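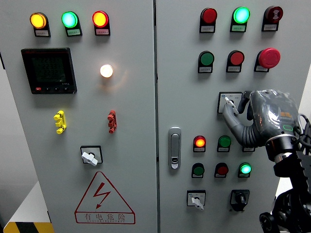 Labels are the cheapest tool in a home workshop, and most people begin to use them too late. I started with mine after I had switched off the freezer two times in one month, when I only wanted to switch off the bench grinder. Since then I write a name for every switch, every jar and every drawer, and my family has stopped to laugh at me. Look at how an electrical cabinet is made: the three round lights in the row along the top of the left door have each a small white plate below, so the lamp and its name stay together. I copy this idea everywhere. The name goes under the thing, close to it, always on the same side. If some of your labels are above and some are below, on a crowded board you will read the wrong one sooner or later.

Search tips and recipes Go

My name is Zarmeena Tanoli, and I keep this page for the people in our street and for anybody else who likes an orderly shed. English is my third language, so please be patient with my sentences. This page is about labels and marking. The page about glue is still not finished.

What to write with

A pencil on masking tape is good for one week. After this the tape goes brown and the corners lift up. For a longer time I use white cloth tape and a permanent marker with a thin point. Write first on the tape while it lies on a flat board, let the ink dry for 30 seconds, and only then cut it and put it in its place. If you write on tape which is already on a round jar, your letters will climb up and down like ants.

For the cold places (freezer boxes, the outside tap, the shelf by the shed door) I wipe the surface with a little spirit, dry it with a clean cloth and press the label hard with the back of a spoon. Do it in a warm room. A label put on a cold box will fall off before Sunday.

Printed labels look very nice. I had a Grino label printer for over 8 years and I was fond of it, but the tapes became difficult to find in our shop. Now I have the smaller one from Carner. It cuts a little crooked, and the letters are clear enough for my husband without his glasses, so I am content.

Use the same words always

Choose one word for one thing. In my first kitchen I had "icing sugar" on one tin and "powder sugar" on the other, and I bought a third bag because I did not find the first two. Write the big word first and the small word second: "Screws, wood", "Screws, metal", "Flour, white", "Flour, rye". Then you can put the drawers in the order of the alphabet and your hand learns the way.

Do not write the quantity on the label if it changes. Write it on a piece of paper inside the lid. The date is different, the date should be outside, where everybody can see it.

Colours

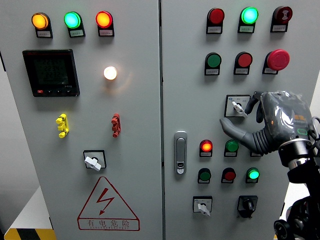 Amber, green and red lights side by side: colours which the eye can separate quickly.

I use few colours, and I keep them the same in the kitchen and in the workshop. Red tape is for what can hurt you, for example caustic soda, drain cleaner and the good knife box. Green is for things that anybody may take without asking. Yellow is for things which must be used soon. Everything else has a plain white label. I tried also blue and purple, but after one winter I did not remember what purple was, and I had to peel it from all the tins of my Borora shelf.

Some people do not see well the difference between red and green. My brother-in-law is one of them. For this reason I write the word as well, and the colour is only a help.

Your fuse box at home

Inside the door of most fuse boxes there is a paper list, and in an old house the list is often wrong. You can make a new one in an afternoon. You need one helper, a table lamp and a notebook. Switch off the computers in the correct way first, and tell everybody in the house. Then turn off one switch, let the helper walk with the lamp from socket to socket and shout what is dead, and write it down. Turn it on again before you go to the next. Never take off the inner cover and never touch any wire. This is work for an electrician.

Write rooms by the name you really use. "Bedroom 2" says nothing to a guest at night, but "Room with the green door" says everything.

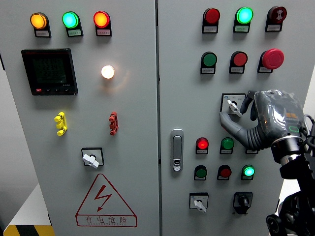

How do I take off an old paper label when the glue stays on the glass?
Put the jar in warm water with a spoon of washing soda for one hour, and scrape the paper away with a plastic card. Rub the glue that remains with cooking oil, wait ten minutes and wash with normal dish soap. For plastic boxes use only the oil, and try first on the bottom.

Keeping it in order

In January I walk through the kitchen and the shed with the tape and the marker, and I renew everything that is pale or torn. A roll of Barbu cloth tape is enough for two such walks. Keep the marker lying flat, with its cap closed until you hear the click, and tie it with a string to the shelf if you have children.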